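Switching to one grocery trip every two weeks

2022-10-21

We moved out past Plolleck in May, and the nearest full grocery store is now 19 miles away. In town I used to stop at the store four or five times a week, usually for one thing, and come out with six. That stopped working the first week here. I drove to Naylor and back three times and still ran out of onions.

So we shop every 14 days now. I have been doing it long enough to have opinions, and a few people asked how it goes, so I am writing it down.

The first thing I changed was the list. I used to write it from memory at the kitchen counter. Now there is a sheet on the inside of the pantry door and whoever opens the last of something writes it down. Opens, as opposed to finishes. If you wait until the flour is gone you are without flour until the next trip. My husband took a month to get used to this and my son still has not.

The second thing is the order we eat in. Lettuce, berries, mushrooms and fresh fish go in the first four days. Cucumbers, peppers and broccoli get us through to the end of the first week if they are in good shape when I buy them. After that it is cabbage, carrots, squash, potatoes, and whatever is in the freezer. I don't plan each dinner. I tried that and threw out the plan by the third night every time. 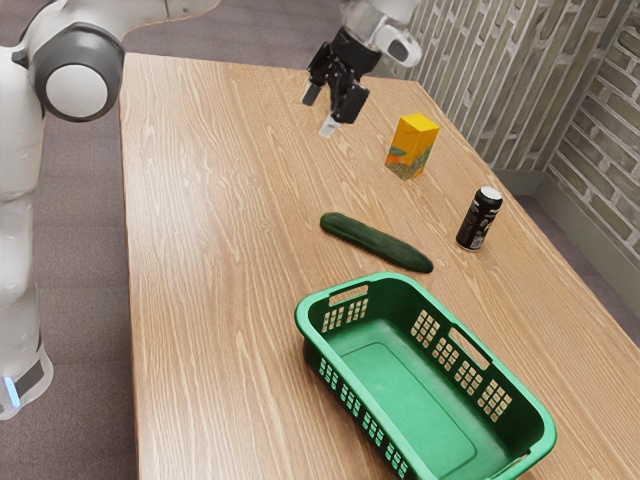
Cucumber, juice and a basket on the table.

Cucumbers were the one I got wrong the longest. I kept them in the coldest part of the fridge, at the back on the bottom shelf, and they went soft and watery in four days. Now they go in the door, wrapped in a dish towel, and I get seven or eight days. I buy three at a time. Any that are left on day eight get sliced and put in vinegar with salt, a little sugar and some dill, and we eat those the second week.

Drinks take up more room than I expected. Juice in cartons is fine because the unopened shelf kind can sit in the pantry. Cans can go out in the garage until it gets too cold, and I will have to figure out something else for January. I stopped buying the big packs of water. Our well tested fine and the water tastes better than what we had in town anyway.

Milk I freeze. Pour a little out first so it has room, and give it two days in the fridge to thaw. It separates some, so shake it. Good enough for cereal and coffee. I would not serve it to a guest in a glass.

On money: I kept receipts for the first month and the two trips came to 466 dollars, for three of us. In the old house we were spending close to 600 a month and I could not have told you on what. Gas eats some of the difference. The rest I think is just not walking past the bakery section so often.

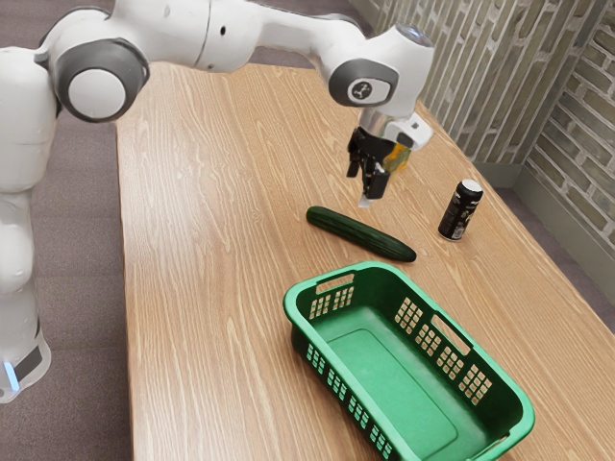 Eirlys Meredith wrote in to say that two weeks is too long for greens no matter what you do, and that she grows a box of spinach on the porch and cuts from it as needed. She also keeps her cabbage unwashed in a paper bag and says it lasts her five weeks.

I am going to try the porch box in the spring. I have a spot by the steps that gets sun until noon. The cabbage I can try right away, and I have two in the crisper now that I have not washed.

Still not solved: bread. I can freeze it, but the freezer is small and two loaves fill most of a shelf. I baked some in September and it was all right, a bit heavy. If I buy a chest freezer it will have to go in the garage, and the only outlet out there is behind the workbench. I need to measure that wall before the next trip.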